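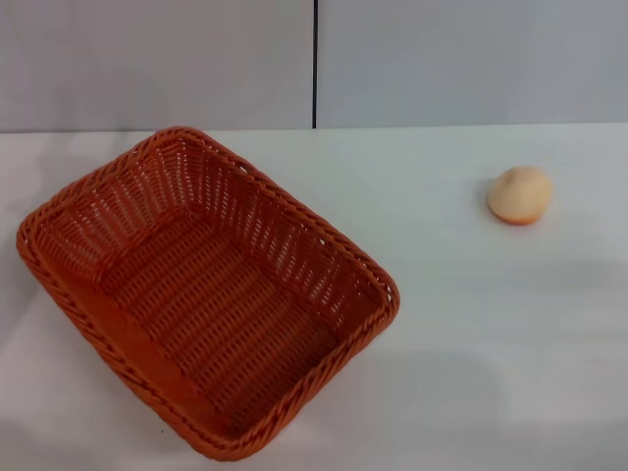
## Por cima, por baixo: como se faz um cesto

Olá! Eu sou a Aušra e adoro cestos. Tenho cestos para o pão, para as meias e até um para guardar outros cestos mais pequenos (a minha irmã acha um exagero).

Já reparaste que um cesto é feito de tiras que se cruzam? A isso chama-se **entrançar**. Uma tira passa por cima da vizinha, depois por baixo da seguinte, depois por cima outra vez... e assim até ao fim da fila. Na fila a seguir faz-se ao contrário: onde a primeira passou por cima, a nova passa por baixo. É por isso que as tiras se seguram umas às outras, mesmo sem cola!

## De que são feitos?

Depende muito do sítio. Há cestos de vime, que são raminhos finos de salgueiro, e há cestos de palha, de junco, de cana ou de folhas de palmeira. O vime fica de molho antes de ser trabalhado — seco, parte-se quando o dobramos. Hoje também se fazem cestos de plástico, que se lavam num instante.

E os buraquinhos entre as tiras? Dão muito jeito: deixam passar o ar, e a fruta gosta disso. Se fechares maçãs húmidas num saco de plástico, ganham bolor mais depressa.

## Agora tu!

Vais precisar de 20 tiras de cartolina, todas do mesmo tamanho, e de fita-cola.

1. Põe metade das tiras lado a lado, na vertical, e prende-as em cima com fita-cola.
2. Pega noutra tira e passa-a por cima, por baixo, por cima, por baixo.
3. Na tira seguinte, começa por baixo.
4. Empurra cada tira para junto da anterior — com jeitinho, para não rasgar!
5. Quando acabares, prende as pontas com fita-cola.

Ficas com uma base para copos bem bonita. Eu fiz a minha em azul e amarelo, e enganei-me logo na segunda fila. Desfiz tudo e comecei outra vez!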